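Automatisierte Demontage, Teil 4: Einrichten und Pflege der Zelle Haner

Skript zur Übung, Cúc Tạ, Labor Nolturgate

Voraussetzung ist Teil 3 (Koordinatensysteme und Greiferwechsel). Wer die Unterweisung im Februar versäumt hat, arbeitet nur zu zweit an der Zelle.

Aufspannen
Der Rechner liegt auf der Seite, das Seitenblech ist abgenommen, die offene Seite zeigt nach oben. Das Gehäuse wird auf den Aluminiumprofilen gegen den Anschlag geschoben und dann geklemmt. Links daneben kommt die gedruckte Aufnahmeplatte. Sie wird verschraubt, Klebeband genügt nicht - bei 3000 Zyklen wandert sie sonst messbar.

Nullpunkt
Nach jedem Umspannen wird der Nullpunkt der Platte neu angefahren, mit 9 mm/s und ohne Bauteil im Greifer. Die Werte stehen danach im Programm Bawa unter Referenz 2170. Weichen sie um mehr als vier Zehntel vom alten Stand ab, zuerst die Schrauben der Platte prüfen, dann die Greiferfinger. Die Referenz wird erst überschrieben, wenn beides in Ordnung ist.

Greifer
Finger auf Spiel prüfen, Schrauben der Montageplatte nachziehen, Kabel auf Scheuerstellen absuchen. Das Kabel braucht in jeder Stellung einen freien Bogen. Zu kurz verlegte Kabel waren im letzten Semester die häufigste Störung.

Annäherung an die Laufwerke
Der Greifer fährt senkrecht von oben an. Die Kabel im Gehäuse vorher zur Seite legen, sie verhaken sich sonst an den Fingern. Der offene CPU-Sockel ist Sperrzone und wird im Programm als Quader angelegt.

Protokoll
Jede Gruppe trägt Nullpunkt, Fingerspiel und Störungen ins Zellenbuch ein. Die Vorlage liegt im Ordner Zukcombe.
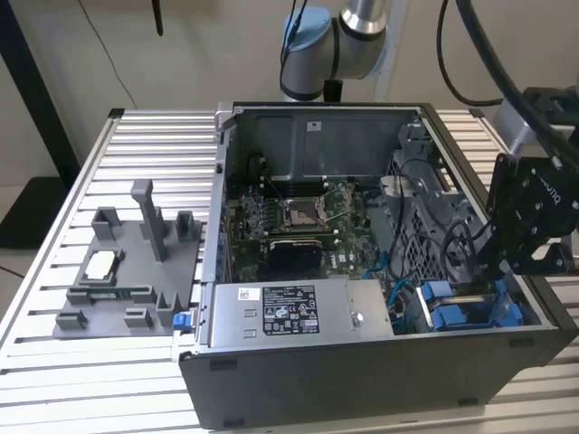
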